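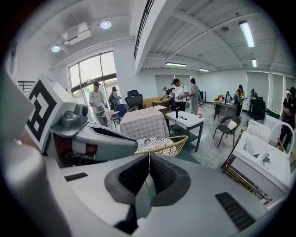 Josée MacLeod wants to know if the Marklow hand-held gripper kit is worth 2,303 for a small shop, and whether the rubber pads hold up. Bekmont quotes her 130 extra for a spare set.

Henryk Zieliński
We bought two kits in August. Pads lasted almost 300 hours on cardboard boxes, less on anything gritty. Wipe them down at the end of the day. The spare set is worth getting with the first order, as shipping alone was more than I liked. Check that the marker block is tight before each session. Ours worked loose twice and we had to redo a Monday morning.

wihongi_user
dont know about pads but its heavy after lunch

Dustatex
Ask for the trial. They let us have one for 100 and took it off the price later.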